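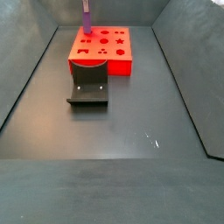 Clidton Museum and Art Gallery
Publications Group
Minutes of the meeting held in May, 2 pm, Print Room

Present: Head of Collections (chair), Publications Manager, Keeper of Prints and Drawings, Paper Conservator, Digital Editor, Finance Officer (items 1 to 4), Registrar (minutes)
Apologies: Head of Retail

1. Minutes of the last meeting
Agreed as a correct record, subject to one change. In item 5, "aquatint" to read "etching with aquatint".

2. Matters arising
2.1 The contract with Liao for design and typesetting has been signed by both parties. A copy is held by the Registrar.
2.2 The loan file for the Bondirano sketchbook is still incomplete. The lender's condition report has not been received. Registrar to write again.

3. Catalogue of the Bondirano prints
3.1 The Keeper reported that all entries are in draft except those for the late landscapes. The introductory essay has come back from the outside reader with minor comments on dating.
3.2 The catalogue will be issued in 2 volumes. Volume 1 will hold the essay and the early plates; volume 2 will hold the remaining plates, the watermark tables and the concordance.
3.3 Entry order was discussed. It was agreed to keep to date order within each volume and to give the old inventory numbers in the concordance only.
3.4 States of a single plate will share one catalogue number with a letter after it. The house style sheet is to be changed to match.

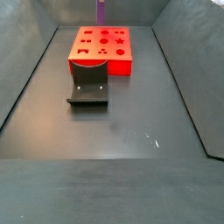 3.5 Doubtful attributions will go in a separate section at the end of volume 2. The heading "Formerly attributed to" is to be used throughout. "School of" is to be dropped.

4. Print run and costs
4.1 Two quotations had been received. The group preferred the one from Gendow, which includes sewn sections and a proof on the final paper stock.
4.2 A print run of 700 sets was approved. The Finance Officer noted that any reprint would need a new quotation.
4.3 It was agreed that 20 sets be held back for exchange with other libraries. The Registrar will draw up the exchange list.
4.4 The slipcase was costed separately and is not included in the approved sum. Decision deferred until the Head of Retail can attend.

The Finance Officer left the meeting.

5. Photography
5.1 The Paper Conservator asked that the three largest sheets remain in their mounts while they are photographed. Agreed. The plate mark must be fully visible in each case.
5.2 Colour proofs of the blue paper sheets are too warm. Liao has been asked to supply corrected proofs. 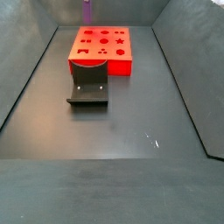
5.3 Watermarks will be reproduced at actual size from transmitted light images. Where an image is unclear, a tracing will be printed beside it and labelled as such.

6. Online edition
6.1 The Digital Editor proposed that the entries be placed online after the printed volumes are published. Agreed in principle.
6.2 Corrections made online are to be dated and listed on a separate page. The printed text will be treated as the version of record.
6.3 Rights for comparative illustrations cover print only at present. Publications Manager to ask lenders for terms.

7. Any other business
The index was raised. The Publications Manager will obtain a quotation for an index of titles, places and former owners, and circulate it by email.

Actions
Registrar: 2.2, 4.3
Publications Manager: 6.3, 7
Keeper of Prints and Drawings: 3.4
Head of Retail: slipcase figures for next meeting

The meeting closed at 3.40 pm.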